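Speaker notes - good practice for hand-held gripper sessions
Hülya Aksoy, Wultiston
19 May 2023

Opening (keep it short)

Thanks to the Hirham group for asking me. I was told to talk about standards, and I will, but most of what I have is house rules. We wrote ours at Wultiston last November after losing a good part of a month's work, and we have changed them since.

Say who the talk is for: people who run sessions where an operator holds a pair of grippers and does a job by hand, and the recording is used later to teach a robot. If you only run finished arms behind a fence, a lot of this will seem fussy. Stay anyway, the part on logging applies to you too.

The number to start with

We recorded 417 sessions in our first season. When we went back through them we could use 354. Let people look at that for a moment.

The rest were not lost to anything clever. Markers turned away from the camera for long stretches. Cables caught. The object list in the log didn't match what was on the table. Two operators had used different names for the same task. Every one of those can be dealt with before anyone presses record.

What the published standards cover

Be fair here. The machine safety standards are useful and people should read the ones that apply to their kit. They deal with force, speed, guarding, stopping. They were written with a powered machine in mind, and a person with a gripper in each hand sits a bit outside that. So we took the general approach (list the hazards, decide who is responsible, write it down, check it again) and applied it to our own rooms.

Don't read out clause numbers. Anyone who wants the list can write to me.

Rule 1: the table

Only the objects for the task go on the table. Drinks, phones and spare parts go somewhere else. The task sheet names each object, and the operator reads the names aloud before starting. It takes very little time and it has caught more mistakes than anything else we do.

Plain surfaces are best. At Vanik they tried a patterned cloth and went back to bare wood within the week. I asked them why and they said the operators hated it, quite apart from the data.

Use a mix of things people would have at home: something soft, something thin, something with an awkward shape. Artificial flowers are good for this. A cap is good too, as there are several ways to pick one up and operators don't all choose the same one.

Rule 2: markers

Check the marker cubes at the start of each block. Clean, flat, no lifted corners. If a cube has been knocked, recalibrate. Don't push it back with a thumb and carry on, which I have done myself.

Operators should be told in plain words which way the cubes need to face. We used to say "keep the markers visible" and leave it there. New people don't know what that means when both hands are busy. Now we have them practise with the live picture in front of them until they have a feel for it, then take the picture away. 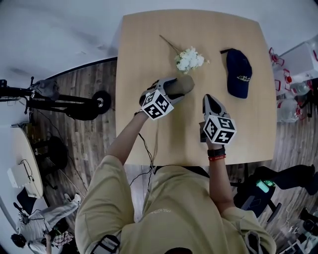
Rule 3: cables and clothing

Cables run along the forearm and down to the waist, with enough slack for a full reach. Do the reach test before recording: both arms straight out, then across, then down to the floor on each side. If anything pulls, sort it out.

Loose sleeves get rolled up or tucked in. We had a long argument about watches and wristbands. Saraç wanted them banned. In the end we allow them if they don't touch the gripper or the cable, and we note them in the log. I'm still not sure we got that right. If anyone in the room has evidence either way I'd like to hear it.

Straps on bags and belts need to be fastened and kept clear of the arms.

Rule 4: the room

Mark a clear area around the operator and keep wheeled things out of it. Office chairs are the worst. They drift, and an operator looking at their hands won't notice one behind them.

Anyone else in the room should be recorded in the log as present, and should have agreed to it in writing. This includes people who are only sitting nearby with other work. Put the consent form on the door, with a pen. We had a form on a shared drive for months and hardly anyone signed it.

Water near electronics - keep it off the recording table and off any surface with a power supply on it. A separate shelf is fine.

Rule 5: breaks

Operators stop after 5 recordings and put the grippers down, whether they feel tired or not. Grip work is harder on the hands than it looks. People who are doing well don't want to stop, so the person running the session calls the break.

(If someone asks about pay during breaks: yes, paid, same rate.)

Logging

This is the section for everyone. One line per recording, filled in at the time. Task name from the fixed list, objects, operator code, which gripper pair, anything odd. "Anything odd" is the most useful column. Things we have found in it: battery changed halfway, dropped and restarted, someone came in.

Failed attempts stay in. Mark them as failed and keep them. Early on people were deleting the bad ones to be tidy, and we lost a lot of material we later wanted.

Fixed task names matter more than I expected. We had 101 different task names in the first log. After merging the ones that meant the same thing it was far fewer, and it took me most of a fortnight. Make the list first and let one person add to it.

How to bring this in

Start with the reach test and the log. Leave the rest until those two are habit. We brought in everything at once and people skipped half of it, and they were right to, the sheet was four pages long. It is now one side of paper.

Review it twice a year with an operator in the room. Ours have changed the wording of nearly every rule.

Questions I expect

Does this slow you down? Yes, at first. The setup is longer. We throw less away.

Can we have the sheet? Yes, take it and change it.

What about two operators at one table? We haven't written that rule yet. Vanik are trying it, ask them.

If there is time left, go back to the marker check and show it with the spare cube. Spare cube is in the blue folder's front pocket, with the adaptor.

Contact: Hülya Aksoy, Wultiston | © Wultiston 2023 | Back to top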